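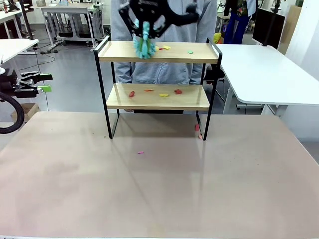 About us

Hi, I'm Tyra Tveit, and I started Kustance with Erlinda Agbayani after we'd both spent far too long writing motion code for jobs a kid could show you in a minute. So now we show the robot instead! One of us takes the controls, drives the arms through the job by hand, and we record every move - the fumbles too (I kept my first ones, and they're awful).

There are 6 of us these days. Stellan Lunde looks after the arms, Gunvor Viklund trains the models, and the rest of us take turns on the controls. A session runs 30 minutes and then you swap, no arguing, your wrists will thank you. Last November we got through 557 recordings for one shelf-tidying job, and I still put my own groceries away in that order.

Most of our customers are small shops and warehouses that want help with picking, sorting and putting things back on shelves. Bring us the real stuff you handle, soft and awkward things included - we can work with up to 4 items in a first trial. Come by in the afternoon if you'd like a turn at the controls yourself. Erlinda makes the coffee.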